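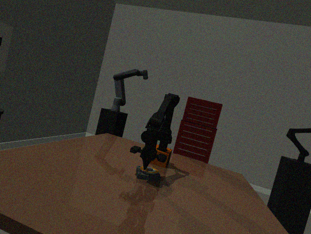
Moving a small library to shared shelving
Notes for the Kanaan branch talk, Hala Sfeir

Open with the numbers. 577 titles in the local history room, 183 of them held twice. Pause here, people will want to write that down.

Say who did the sorting: me and two others from Jorkwood, over 15 afternoons. We worked from the old card drawer first and the printed list second. The two did not agree. Give the parish maps as the case – the cards had them under place, the list had them under surveyor.

Next slide. Explain the color labels. Green stays, blue goes to Husteck, white means ask. Mention that we ran out of white in the first week and used masking tape.

Talk about the duplicates slowly. We kept the copy with notes in the margins, even when the binding was worse. Someone will object to this. Let them, and come back to it at the end if there is time.

Shelving: deep shelves at the bottom for atlases, 3 bays only. Leave a hand's width at the end of each row. Do not go into the cost here, it is on the handout.

Loans between branches. A request made in the morning goes in the next van. Returns go back to the branch that owns the book – stress this, it was the main source of trouble in October.

Questions. If asked about the Grineo newspapers, they are still in boxes and the index stops at the letter M.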